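The Pleasure of a Big Gray Bin

Every workroom I have ever loved had one container that was too big for its job. Mine is a bin I can get both arms into up to the elbow, and after a winter of tidying other people's benches for this magazine, I am more convinced than ever that the open bin is the most underrated thing in the room!

I went into the winter a drawer person. Small drawers, labeled drawers, drawers with felt in them. At the Vullier workshop I counted 546 of them along one wall, and they are beautiful, and opening them is a joy, and I came home wanting to rip out my shelves. But watch anyone at Vullier in the middle of a job and the drawers stay shut. The parts in use sit in a plain tub at the end of the bench - no lid, no label, everything in reach.

The open bin suits the middle of the work, when you don't yet know which piece comes next. You tip the pieces in, they land how they land, and you fish. Long ones lean on the walls, short ones slide underneath, and you learn to take whatever is lying on top before you go digging.

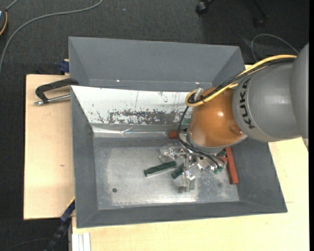

Color does more of the work than I ever expected. A label has to be facing you, but a red bar is red from any side, even with half of it buried. Sort by color and you can leave the shapes mixed, and your hand goes to the right piece while your head is still on the job. At Elleck they paint offcuts by length before they go back in the tub, a habit I have shamelessly stolen (my garage now smells of paint from November to March, and I regret nothing).

Then there's the color of the bin itself. Gray, please! I tried a red one for a month and lost every red thing I owned. Gray lets the greens and reds stand up and be seen, and it forgives scuffs, too.

The surface underneath deserves a word. Pale wood is my favorite, for the simple reason that anything dropped on it shows. Brynjólfsdóttir, the furniture studio, makes its worktops in sections that push together, so a bench can grow for a big job and shrink again by suppertime. I came away with two and have moved them more often than I have moved my couch.

Carpet under a workbench sounds like madness, I know. Try a dark, flat weave before you laugh. Dropped pieces stay where they fall, and the room goes quiet in a way that makes you want to stay another hour.

The biggest sort I saw all winter was at Treltunik, where 1581 pieces went through two bins over one long afternoon, and the benches were clear in time for tea. I drove home and emptied my smallest drawers into a tub that same evening. The felt ones I kept.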